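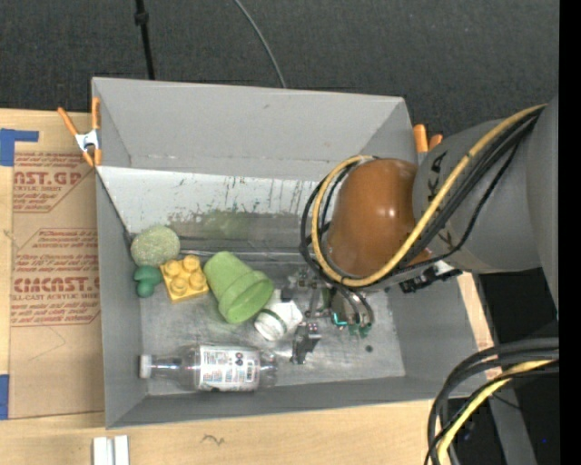
木桌上的灰色料箱，内壁下沿有一道灰绿色污痕。

十二月，早上六点四十。室外零下，水房窗户结霜。

昨晚把雨水收集系统的沉淀记录重新抄了一遍，旧本子受潮，有几页的铅笔字已经看不清。抄的时候发现入冬以后的浊度读数整体偏低，跟秋天落叶期没法放在一起比。以后分两张表记，落叶期一张，冰冻期一张，省得年底再拆。

上午处理初期弃流管。现有的弃流容积是按屋面面积估的，秋天够用，入冬后屋面积灰少，弃掉的水偏多。把浮球的挂绳放长了两格，下一场雨再看。Wahyudi Raju 来信建议干脆换成 Gelorgate 的电动阀，附了一页参数。我看了功耗和低温工作范围，下限写得含糊，只说“适用于寒冷地区”。回信问他有没有实测数据。在拿到数据之前维持机械式。

储水罐标称容积1380升，液位计今天停在刻度中段偏下。罐体北侧的保温棉接缝开了，用铝箔胶带补过，胶带在这个温度下粘性很差，先拿热风机把表面吹暖再贴，贴完压了几分钟。出水口那段裸管没有余料可包，记在采购单上：保温管壳，内径按外管径选，别再买大一号的。上次买大了，中间灌了风，等于没包。

午饭后拆滤芯。滤网上是细泥，混着一点苔藓，用软毛刷顺着网眼方向刷，不要来回搓。Karthikeyan Krishnan 主张用稀柠檬酸泡，他那边水硬，有水垢，我这里是雨水，没有泡的必要。两个人为这件事来回写了好几封信，结论是各洗各的。

取样500毫升静置，十一点放下去，下午三点看，瓶底一层薄泥，上层清。pH试纸颜色落在两格之间，按偏酸的那格记。试纸是去年开封的，可信度有限，需要换新的一筒。浇花没有问题，冲厕所更没有问题。洗衣服的事再等等，Vasanthi Kaimal 说她家用了两个冬天，白衬衫领口发黄，原因没有查清，可能是水，也可能是洗衣粉。

下午剩下的时间花在排水坡度上。落水管到罐口那段横管长11米，中间有一处下垂，拿水平尺靠上去，气泡明显偏了。垂的地方存水，存水就冻，冻了接头就裂，去年裂过一次。加了2个吊卡，间距改密，重新拉线找坡。最后一个螺丝孔打在砖缝里，膨胀管吃不住力，往旁边挪了一点重打，旧孔用砂浆填上。手冻得拿不稳批头，掉了两次，第二次掉进排水沟，用磁铁吸上来的。

傍晚读完了那本讲屋面水文的旧小册子，Fornummont 出的，译文生硬，径流系数一章还可以。作者给瓦屋面取的值比我用的高一些，我没有扣除飞溅和蒸发，这样算下来两边差得并不多。把他的表抄在记录本末页，供开春重算用。

待办：试纸，保温管壳，不锈钢喉箍，问 Raju 要低温数据。溢流管出口的防虫网有个破洞，天暖以前补上即可。

晚上九点再看一次温度计，比昨天同一时刻低。出水阀已关，立管放空，阀柄上挂了牌子。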